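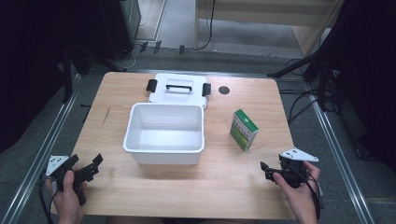
My sister wrote to me in November that she will believe in home robots on the day one of them puts away the medicines in her bathroom without being asked twice. She has two children and a full cabinet, so I understand her position.

I have been thinking about this since then. Putting a small carton into a plastic box and closing the lid is a chore I do without looking. For a machine it is a list of problems. How hard do you squeeze cardboard? Which hand holds the box while the other one works? And the latches are worse than the carton, I believe. You have to press the lid and push at the same time, and each latch wants a slightly different force.

Last month I watched a long talk by a small company, Plunell, where they showed their arm packing a box. It made 30 attempts and 9 of them failed, mostly at the lid. The people in the chat found this funny. I found it quite good – four years ago I would have expected 30 failures.

At the Dandetti warehouse, where I worked before, the packing was all done by people, and on a busy shift I closed 143 boxes. I was tired, but I did not drop many. A robot that needs a minute for each box would not be hired there yet. At home it is different. I could start it after dinner and go to read, and if the carton is in the box by bedtime, I am satisfied.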